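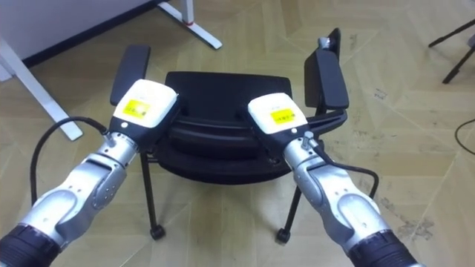 *Two robot arms reach toward an office chair.*

## Who moves the chairs at Jekitz?

Jekitz is an office with almost 200 chairs. Every evening, people must put them back at the desks. For many years, 2 cleaners did this by hand, and their backs hurt.

Now they have a helper with two arms. They named it Rey. The cleaners still choose which room comes first, and they stop Rey when something is wrong. They also had to learn new things — how to charge it, for example.

**Try it:** Push a chair with only two fingers of each hand. Is it easy?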